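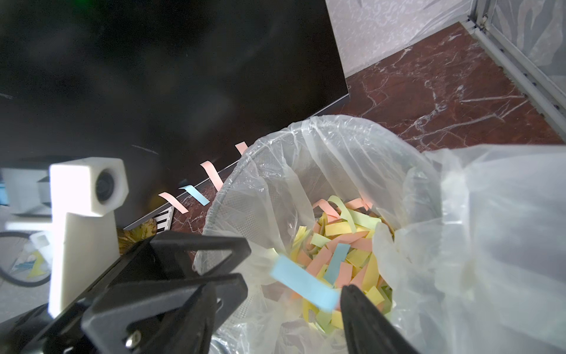

A reader in the Vollis building wrote to this newsletter to ask why the office clearing trial had been stopped for two days when, as the message put it, "all it did was drop some paper." The same message asked whether the arm had become unsafe to stand near, and whether staff should go back to emptying and tidying around the bins themselves. These are fair questions, and the Facilities Automation Office has agreed to answer them in full.

The arm was installed under the Vendach project to pick up light waste from floors and low furniture and place it in a lined wastebasket. Shredded paper strips were chosen as the test material for the July sessions. They are light, they bend, and they cling to whatever they touch, and the office wished to know how the gripper would manage them before the trial moved on to general litter.

During a session in the second week, the gripper fingers opened over the basket as programmed, but a strip stayed on one finger. The control software had already recorded the drop as complete. The arm then began its return to the pickup area at normal speed with the strip still attached. The operator saw this and pressed the stop button. The arm halted at once. There was no injury and no damage to property.

The log for that session was reviewed the same afternoon. Of 224 drops recorded as complete, 50 could not be matched to a strip reaching the basket. Some of those strips had been carried back toward the pickup area and others had come down on the floor outside the basket. The software had reported no errors. The office considers this the more serious finding, as a system that reports success after a failure cannot be left to work without close attention.

The review identified 2 causes. The first was static charge. The strips, the plastic liner and the plastic finger surfaces all hold a charge in dry, air-conditioned rooms, and a strip weighing almost nothing will stay where the charge holds it. The second was the release check. The software judged a drop by the position of the fingers alone. Once the fingers had reached the open position, the item was assumed to have fallen. The wrist camera was recording throughout, but its picture was not used at that stage of the cycle.

The liner also received attention. The excess part of a bag, when left loose outside the rim, can billow when air moves through the room. If a finger were to catch it, the arm could drag the basket or tip it. This did not occur in any session reviewed. The office has nonetheless added it to the list of hazards, and the written procedure will now require that the excess be folded down and held by a band before the arm is switched on.

On the question of safety, the arm did not move outside its permitted area at any time, and the stop button worked as intended. The concern is with what may follow from a missed release. Paper strips on a polished stone floor are a slip hazard. A strip carried back to the arm could also enter a joint or cover the camera lens. For these reasons the trial was suspended until the review was finished.

The following changes are now in effect.

Release check. After each opening, the arm will pause above the basket and compare camera pictures taken before and after the drop. If the fingers are not clear, it will open and close them twice. If they are still not clear, it will stop and sound a tone. The update was supplied by Stimeo and has been installed on the Vollis unit only.

Finger surfaces. Antistatic pads have been ordered from Worku. Until they are fitted, the fingers will be wiped with an antistatic cloth before each session.

Speed. The return movement will run at reduced speed until the new check has completed a full week without a false report.

Floor. The operator will inspect the floor around the basket at the end of each session and remove any loose strips before the area is reopened. Strips left on nearby furniture or equipment should be removed at the same time.

Records. A drop that cannot be confirmed will be entered as unconfirmed. It may not be changed to complete at a later time.

Staff are asked to stay behind the floor marking while the arm is powered, including when it appears to be at rest. Under the new check the arm will pause more often than before – a pause does not mean that the session has ended. Please do not reach in to free a strip from the fingers. Tell the operator, who will stop the arm and clear it.

Regular bins in the building are not part of the trial and are being emptied on the usual schedule. Staff need not take on any extra work.

Sessions in the Vollis building have resumed in the mornings only. The Facilities Automation Office will publish the new release figures when the first full week has been logged. Reports of loose strips, odd noises or unexpected movement should be made to the facilities desk on the same day.

Facilities Automation Office, July 2019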